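Budget planning thread for the two-arm cell. I've been asked for the numbers enough times that they may as well live in one place. Nov 12, 2018.

Scope first. One fixed table, two arms facing inward, one parallel gripper each, small packaged grocery goods. No conveyor in phase one. The conveyor was on the May version of the plan and it took a third of the money before anything had been picked up.

Quotes are in from Werkitz and Brandum. Werkitz bundles arm, controller and gripper under one part number. Brandum lists the gripper separately, along with the coupling, the cable and the license to run it. Compare the totals, never the first line.

The coupling plate on the Brandum quote is 2,142 per arm. You need 2. Put it in the sheet under hardware, because purchasing will look for it there.

Lead time is 12 weeks for either vendor, counted from deposit. Neither one counts shipping or the customs hold. I've added both as separate rows so the schedule slips on paper before it slips on the floor.

We're doing the layout work in simulation before anything is ordered. The Jutby license is paid through next year, so the cost of this step is engineering hours only. I have 168 of them booked.

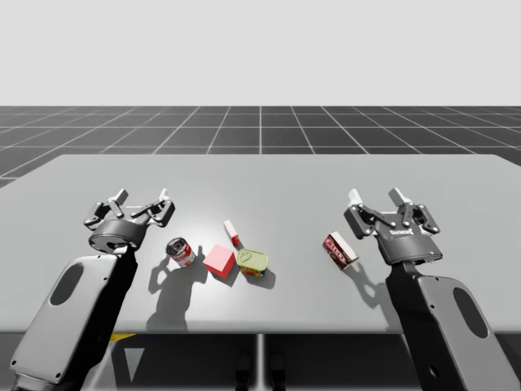 Main question for those hours is base spacing. Put the arms too far apart and the center of the table turns into a handoff zone neither one covers well. Too close and you pay for it in collision checks and slower moves. Spacing sets the table width, and the table is a custom order.

Second question is fingertips. Boxes are easy. A can on its side wants to roll, and a flat tin leaves very little to hold. I have a line for spare pads and a line for one set of custom tips. Expect to spend both.

Caution on using sim results to justify a purchase: contact and friction are the weak part. I trust it for reach and clearance. I don't trust it for grip, so there's a rental line for one real gripper on a bench before we sign.

Items missing from the last draft: floor anchors, light curtain, e-stop wiring, a second monitor, operator training. Individually small. Together they were more than the Mak service contract.

On that contract - year one is covered by warranty for parts but not for travel. Ask for travel in writing.

Sheet is updated. Next revision goes out once Werkitz confirms the payload figure with the gripper mounted.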